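28 jan. 2022

Passei a manhã agarrada ao orçamento do Skestby e já não posso ver folhas de cálculo! A Vorner pede 735 euros pela segunda garra, a Jevora faz mais barato mas cobra 98 de portes. 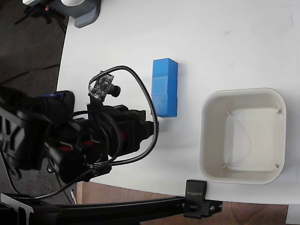

O total vai em 2,091 e ainda falta o seguro, claro.
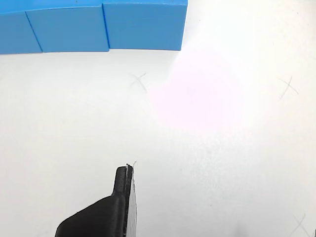

Os consumíveis ficaram esquecidos desde dezembro – culpa minha. A ponta do dedo da garra já tem uns fiozinhos brancos espetados, por isso pus 100 euros para almofadas novas.
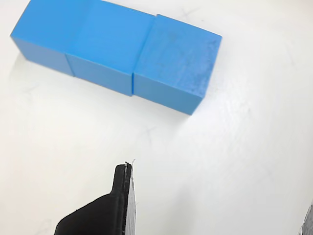
Amanhã ligo à Mok a pedir desconto no suporte. Se disserem que não, fica para o próximo trimestre.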